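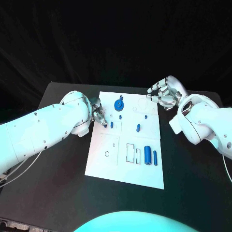 Ok-hee Shim wrote to ask whether the Sellus putting mat holds a true line once it has been rolled up for a season, and whether a club of modest size should consider buying one. Both questions were put to the test at the Kirthorpe indoor practice room through February.

The mat is supplied in a single roll with a raised cup section and a side rail for ball return. Setup took one person very little time. The far corners lifted at first and had to be weighted overnight, after which the surface stayed level. Members struck 2568 putts during the trial, and wear was limited to a faint track near the cup.

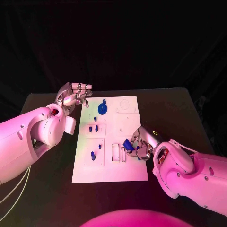

Speed is the stronger point. The surface plays slightly faster than our winter greens, and the pace did not change noticeably from one end of the trial to the other. The ball return is less satisfactory — firm putts tend to jump the rail, and the catch tray is too shallow to hold them.

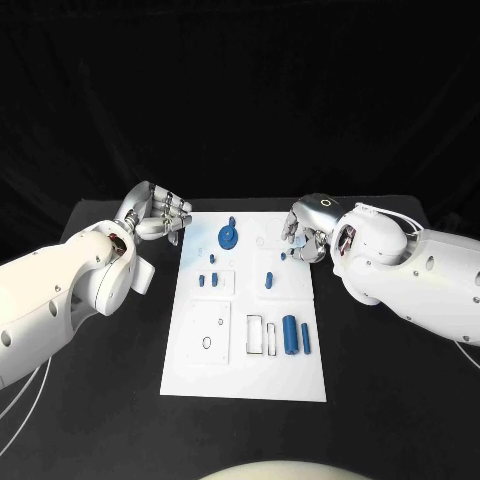
Alignment markings are a weakness. The aim lines are printed in pale gray on green, and several older members could not follow them from a standing position. Blue parts on a white sheet, laid on a black tabletop, can be picked out at a glance, and a putting mat ought to offer that kind of contrast. Styliani Konstantinidis resorted to chalk, which brushed off without leaving a stain.

At 44 inches the mat is wide enough for both right- and left-handed players. It is recommended for club use, with the reservation that the rail should be replaced or removed.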